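From: the Padedby swap list
Date: 25 August 2018
Subject: Re: [padedby-swap] Splitting up the pots and pans

> Hi all, I'm clearing out my aunt's place on Kavmont Road
> and there is way too much kitchen stuff. Do people on here
> take cookware? And is it OK to ask for a little money for
> the good pieces? I've never posted before and don't want to
> step on any toes.

Welcome! No toes stepped on. Yes, people take cookware, and it goes fast (I once posted a soup pot and had an answer before I'd put the kettle on). Money is fine up to 30 dollars a piece. Anything over that goes on the Dristau list, where they're used to it and somebody recently got 275 for a stand mixer, lucky thing.

I did the same job for my mother two years ago and got a lot of it wrong, so take what's useful:

1. Keep lids with their pots. I boxed mine separately and ended up with roughly a dozen orphans, which I'm still finding in the garage.

2. Don't offer nonstick that's flaking. Scratched enamel is fine if you say so, and there's a woman near the Yatsenko bakery who'll grow herbs in anything.

3. Put the small stuff out on a table before you sort it. Frying pan, spatula, colander, mug, toaster oven, the play food, all of it. I kept two things I would have given away in the box.

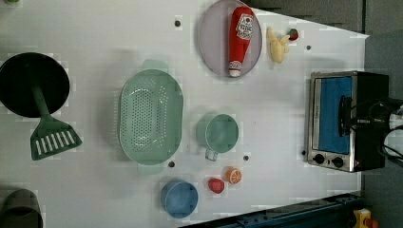 4. Plug in anything electric before you post it, and mention it if the cord is short or the dial sticks.

5. Give a pickup window. "Any time" means your doorbell rings during supper!

Knives go to the front desk at the hall, wrapped in newspaper and taped. And if there's a cast iron skillet in there, write to me first, please. I'll bring my own bag.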